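What I learned from two weeks of puppeteering

Hello again from the back half of the building! Last month I promised you something on the new arm, and then I spent the whole month with my hands on it and wrote nothing down, so this one comes out of my memory and a few scribbles on the back of a Stodeck delivery slip.

For those who joined since the last issue: we're a small shop called Wysocka, and we do packing and sorting fixtures for people who send out mixed boxes of stuff. Sports gear, kitchen gear, toys, whatever fits in a carton. The trouble with mixed boxes is that no two look alike, and the old way of doing things (write down every coordinate, cross your fingers) falls over the minute somebody puts a thing down at an angle. So since the end of last year we've been teaching by showing. You pick up a handheld leader arm, you move it, the real arm moves along with you, and the whole thing gets saved as one demonstration. Do that enough times and you train a policy on it. Then you let it try by itself and find out what you taught it, which is usually a bit different from what you meant to teach it.

We have 1618 saved demonstrations as of this issue. I did the larger share of them myself and I have the sore thumb to show for it.

The first thing I got wrong was speed. I come from years of doing this with my own two hands, and my own two hands are fast. I'd swoop in on something, pinch, lift, swing it over to the tray, drop, done. Lovely to watch. Then we trained on it and the arm would swoop in beautifully and close on air, a thumb's width short of the thing it wanted. Haris Ristić went through a batch of my recordings and showed me that I was doing the last bit of every approach in a handful of video steps. There was nearly nothing in there for the model to learn from at exactly the moment where it needed the most help. So now I move at a normal clip across the table and then slow way, way down before the fingers get near anything. It feels silly. It feels like parking a truck in front of your in-laws. But the grasps got better as soon as we had a week of slow ones in the mix.

The second thing was where I was looking. When you drive the arm standing next to it, you use your own eyes, naturally, and you lean. I lean a lot! I'd bend over to check whether the left fingertip was going to clear the side of a tray, see that it was fine, and carry on. The arm can't lean. All it gets is the overhead camera and the little one on the wrist, so half of my clever corrections were based on things it had no way of knowing. From its side it must have looked as if I was changing my mind at random.

These days I try to do at least part of every session from the wrist view only, on the monitor, with my back half turned to the table. Things look very different down there. The fingers take up a huge part of your screen, the racket we've been using as a practice item comes in from the top as a black curve with some strings in it, and whatever else is out on the table is a corner of something at the edge. You learn quickly to steer by the gap between the two fingertips and to let the rest go. 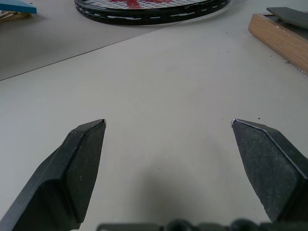 Viorica Đorđević wrote back after the last issue to ask why we bother with the wrist view at all, when her team at Rondimwood drives everything from a fixed camera and gets on fine. Her feeling was that a wrist camera makes operators seasick and makes them slow, and that a second fixed camera placed low and to the side would give you most of the same information for a lot less misery.

I've been chewing on that for days, because she has a point. I did feel queasy for the first few sessions. When the wrist rotates, the whole world rotates with it, and pushing the leader arm to the right can send the picture off in a direction you didn't expect at all. My fix was boring: I stopped turning the wrist and moving sideways in the same motion. Turn first, stop, then travel. It made me slower, yes, but I've already confessed that I was too fast, so I'm calling that one a wash.

Where I don't agree is on the side camera. It's great for height. It's not so great once the arm itself gets in the way, and with our layout the arm gets in the way a lot, particularly when we're reaching for something flat near the back. A tennis racket is a perfect pest for this. It lies down low, the rim is narrow, and a good grip means having one finger go inside the hoop or else catching the handle, and from the side you're looking at a thin line. From the wrist I can see the rim and I can see my two tips, and I can decide. (Viorica, if you've got a side view that handles rackets, please send it over, I mean that! I'll print your answer in full.)

Speaking of fingers, a word about ours. We're on the dark angled ones with the pointed tips, and they're showing their age. The coating has gone through to bare metal in a tiny spot at each tip. I had been ignoring it, and Haris didn't want me to ignore it, and we went back and forth over lunch. His worry was that a shiny dot is a lovely easy thing for a model to latch onto, and that one day we'll fit fresh fingers and the policy will go hunting for a glint that isn't there anymore. My worry was that if I swapped them in the middle of a collection run, I'd have two different looking grippers in the same dataset and no idea which one caused what.

We settled on finishing the run with the worn pair and then recording 5 sessions with a new pair from Trerkeck before we train again, so it gets to see both. If you've tried something like this, I'd love to hear whether a few sessions is enough. I suspect it's on the low side.

Now the thing I'd pass on to anybody starting out, and the one that took me longest to accept: record your fumbles. In the beginning I threw out every take where I missed. I wanted a nice clean library. I'd bump the rim, sigh, hit the discard pedal, set everything up again and do it properly. The result was an arm that knew exactly what to do as long as everything went right, and that had no clue in the world what to do after a bump. It would nudge the racket a little to one side and then carry on as if the racket were still in its old spot, closing and lifting and traveling over to the tray with nothing in its grip. It even did the careful little lowering motion at the end! I laughed the first time and less the tenth.

So the pedal now has a second job. If I miss and I can recover, I keep rolling: back off, open up, come in again. If I miss and the thing ends up on the floor, I stop and throw it out. We also do takes where I begin in a bad place on purpose, too close, or turned the wrong way, or hovering off to one side with the fingers open over bare tabletop, so there's some material on how to get from a mess back to a sensible start. Haris calls these the lost takes and wants a lot more of them than I do. They're dull to record. I've been putting on the radio.

A few smaller bits from my delivery slip, in the order I find them:

Open the fingers fully before you start every single take. I went through a phase of leaving them half open from the last one, and the arm learned that half open was a fine way to live.

Move the other stuff around. I kept the wooden tray in the same corner for days because it was handy there. You can guess. The day we shifted it, the arm delivered very politely to the old corner.

Wipe the table now and then but don't go crazy. There'll be dust and specks in real use, and I'd like it to have seen some.

Take breaks. My takes from the last part of a long session are plainly worse, and I can tell them apart with the labels hidden. Haris can too, which is a bit embarrassing.

And write down who drove. We have two operators now and we don't grip the same way at all. I like to come straight down, Haris comes in at a slant, and for a while the arm tried to do some average of the two and got neither. We've since agreed on straight down for anything flat. He's being very nice about it.

Next up is the handover to the bigger table. The plan says 2000 demonstrations before we move and 3278 before we show it to a customer, and please don't ask me where that second number comes from, it was in the spreadsheet when I opened it. We hope to have the first real trial in May. I'd like to have somebody outside the shop drive for a day before then, just to get a third pair of hands into the data, so if you live close enough and you don't mind a sore thumb, write to me at the usual address and tell me when you're free. Coffee is on us, and you get to pick the radio station.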